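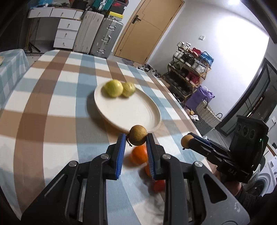
Fruta en la mesa: cómo la reparto entre plato, cajón y nevera

Desde abril llevo un control bastante rígido de la fruta que entra en casa. El motivo es prosaico: tiraba demasiada. Compraba bien, la volcaba toda junta en un frutero hondo y a los pocos días la capa de abajo estaba aplastada o con moho, mientras que la de arriba seguía dura. El frutero lo regalé. Dejo por escrito el procedimiento actual, más que nada para no tener que repetirlo por correo.

Superficie de trabajo

La clasificación se hace en la mesa grande, con el mantel de cuadros marrones, azul claro y blancos puesto. El mantel tiene dos ventajas sobre la mesa desnuda: las piezas redondas ruedan menos y la tela amortigua el apoyo. El inconveniente es el estampado. Sobre una banda marrón, una fruta parda y pequeña se pierde de vista con facilidad, así que las de piel oscura procuro dejarlas sobre blanco.

El plato blanco va hacia el centro. Es un plato corriente, redondo, con el borde levantado. He probado cestas y bandejas y he vuelto al plato por tres razones: obliga a una sola capa, se lava en diez segundos y sobre fondo blanco se distingue muy bien el cambio de tono de una pieza verde que empieza a amarillear. El borde impide que rueden fuera. La única condición es no apilar. Si no cabe, no va al plato.

Criterio de separación

La división básica es la que aparece en cualquier manual de poscosecha. Hay frutas climatéricas, que siguen madurando una vez recolectadas y producen etileno en cantidad apreciable durante el proceso: pera, manzana, plátano, aguacate, kiwi, melocotón. Y hay frutas no climatéricas, que se quedan como estaban al cortarlas y a partir de ahí solo pierden agua: mandarina, naranja, limón, uva, fresa. Una mandarina ácida no va a endulzarse por estar una semana en la mesa. Una pera verde sí va a ablandarse.

El etileno de las primeras acelera la maduración de sus vecinas climatéricas. A los cítricos les afecta de otra manera: puede degradar el color verde de la piel y envejecer el cáliz, sin mejorar el sabor. En una cocina ventilada el efecto es modesto. En un cajón cerrado o en una bolsa deja de serlo.

De ahí salen mis grupos:

Plato: piezas climatéricas a medio madurar, para vigilar a diario.
Mantel, fuera del plato: cítricos de consumo inmediato.
Bolsa de papel: piezas duras que interesa adelantar, con una manzana dentro.
Nevera: todo lo que ya está en su punto.

Las etiquetas de los grupos son de Ilse Ostermann, que lleva años con un sistema parecido y más estricto que el mío. Ella no admite cítricos en la misma mesa. Me parece excesivo con la ventana abierta y así se lo he dicho.

Manipulación

La mayoría de los golpes que aparecen al tercer día se producen al sacar la fruta de la bolsa. El tejido dañado no se ve al principio: las células rotas liberan enzimas y compuestos fenólicos, el oxígeno hace el resto y la mancha sale después. Por tanto, pieza a pieza, agarrando por el ecuador y sin soltar hasta que toca la tela. La presión debe repartirse en la mayor superficie posible. La yema del pulgar clavada junto al pedúnculo, que es el gesto habitual para comprobar la madurez, es exactamente lo que hay que evitar en una pera.

Para la pera hay una comprobación mejor: presión muy leve en el cuello, con el dedo plano. El cuello cede antes que el cuerpo en las variedades que maduran desde dentro. Cuando cede el cuerpo, el corazón suele estar ya pardo.

En frutas de piel áspera o vellosa el color no informa. Un kiwi verde de pulpa y uno pasado tienen por fuera el mismo marrón. Solo quedan el tacto y el peso. El kiwi en su punto cede por igual en todo el contorno; si cede en una zona y en otra no, es un golpe y conviene comerlo ese día. Si la piel se arruga cerca de los extremos, ha perdido agua.

La mandarina se comprueba al revés. La piel suelta no es defecto en muchas variedades, así que no sirve como indicador. Miro la base y la zona del cáliz, donde empieza el moho. Una pieza con un punto blando y mate se aparta enseguida y se revisan las que la tocaban.

Temperatura y humedad

En la habitación suelo tener 15 grados por la mañana, temperatura cómoda para los cítricos y lenta para las peras. La humedad relativa la mido con un Cisterik pequeño que vive sobre un estante. Con 60 por ciento la piel de la mandarina aguanta bien los días que dura en mi casa. En invierno, con calefacción, baja bastante y se nota primero en los cítricos finos.

El cajón de la nevera lo tengo a 3 grados. Ahí no entran plátanos ni aguacates duros, que sufren daño por frío y luego no maduran bien. Las peras maduras sí. El kiwi aguanta semanas, con la condición de que no comparta cajón con manzanas, error que he cometido más de una vez. Para medir uso un termómetro Strobel de sonda, metida en un vaso de agua. Medir el aire del cajón da lecturas que saltan cada vez que se abre la puerta.

Registro

Apunto la fecha de entrada en una libreta, el grupo y la fecha de consumo o descarte. El plazo máximo en el plato es de 7 días. Pasado ese plazo la pieza se come, se cuece o se enfría, sin prórroga. Al principio lo hacía en una hoja de cálculo y lo dejé; en la cocina casi siempre tengo las manos mojadas.

Los datos no dan para una conclusión seria. Es una sola casa, con compras irregulares y una única persona decidiendo qué está maduro. Aun así, el descarte se ha concentrado en dos causas: cítricos que venían ya tocados en la malla y peras que olvidé en la bolsa de papel. Lo primero se corrige abriendo la malla en cuanto entra en casa. Lo segundo se corrige escribiendo la fecha en la bolsa, con rotulador grueso.

Lo que he probado y he dejado

Absorbente de etileno Cirov, en sobres. Van dentro del cajón y cambian de color al agotarse. No encontré diferencia que pudiera atribuir a los sobres, y tampoco tenía un segundo cajón idéntico para comparar. No compré más.

Caja Pistonura con tapa de bombeo. Extrae parte del aire. Funciona razonablemente con fruta cortada, mal con fruta entera: la humedad condensa en las paredes y las piezas de abajo quedan apoyadas en agua. La uso ahora para queso.

Papel de periódico entre capas. Correcto para manzanas de guarda en un trastero frío. En una casa pequeña, con rotación rápida, es trabajo añadido sin retorno.

Lavar todo al llegar. Lo hice una temporada. Si el secado no es completo, el agua retenida en el cáliz adelanta el moho. Ahora lavo justo antes de comer, también los cítricos que se van a pelar, puesto que la mano pasa de la piel a la pulpa.

Pendiente

Me queda por resolver el limón. En la mesa se endurece, en la nevera se conserva mucho mejor pero se me olvida detrás de otras cosas y acabo comprando más. Ilse los guarda en un tarro cerrado dentro de la nevera y asegura que no pierden firmeza. Voy a probarlo con la próxima malla, dejando la mitad sueltos en el cajón como referencia y pesándolos al entrar y al salir.

También quiero cambiar el plato por otro del mismo tipo y algo mayor. En temporada de pera el actual se llena enseguida y acabo dejando piezas en el mantel, mezcladas con las mandarinas, con lo que la clasificación se deshace sola. El borde tendría que ser igual de alto. He visto uno que encaja, blanco también, y estoy a la espera de que me confirmen el diámetro interior.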